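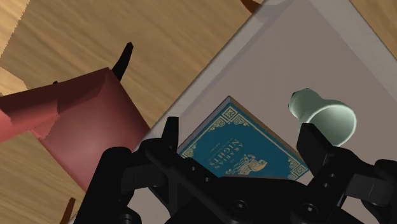
Second shooters get handed the coats and the car keys and are told to wait by the door, one applicant wrote to us last year, and she wanted to know if the job here was any different. Mostly it is. You will carry bags some days, and so will we, but you will be shooting from the time the first guest arrives and your pictures go in the couple's gallery with ours.

Kazmi Weston Weddings is looking for a **second photographer (casual, with a view to part-time)** for the coming season, starting in November.

## The work

We photograph weddings in Wustby, Dreltdale and the farms and halls in between. There are 44 weddings in the book for the season and we need a second photographer at most of them. You would usually:

- cover one half of the morning preparations on your own
- shoot the ceremony from the back or side, quietly, without flash
- help round up family for the group photos and keep the list moving
- photograph guests, tables and speeches at the reception
- copy your cards to our drives before you leave

Editing is done in the studio by the lead photographer. You won't be asked to cull or colour anything unless you move to part-time, when one studio day a week is included.

## What we're after

You need your own full-frame body with two card slots, a backup body, and at least one fast lens you know well in poor light. The Dreltdale hall is very dark after 4 pm and the ceiling is too high to bounce off.

We'd like you to have shot a few weddings already, as lead or second. If you've come from news, sport or school photography, apply anyway and tell us how you'd handle a ceremony you can't ask anyone to repeat.

You also need a driver's licence and a reliable car. Some venues have no phone reception and no bus. First aid is handy but not required.

## Pay and hours

- $44 an hour, minimum eight hours per wedding
- travel paid beyond 15 km from the Wustby studio
- a meal at the reception, written into every contract
- time and a half past 10 pm - it happens a few times a season

Casual staff can turn down dates with two weeks' notice. We don't hold that against anyone, but we do need to know early. Once you've said yes to a wedding we expect you there.

You may use your own images in your portfolio after the couple has received their gallery. Please don't post anything on the day.

## How to apply

Send one complete wedding or event gallery, up to 100 images, in the order it was shot. We don't want a best-of selection. Add a short note saying which lenses you use most and which months you're free. No résumé needed.

Drop it through the enquiry form on our website, or bring it on a drive to the studio at 104 Weston Street, Wustby, any time before 3 pm. The studio entrance is at the side, past the bins.

Shortlisted people will be asked to a paid trial at a real wedding. Applications close at the end of the month and everyone will get a reply.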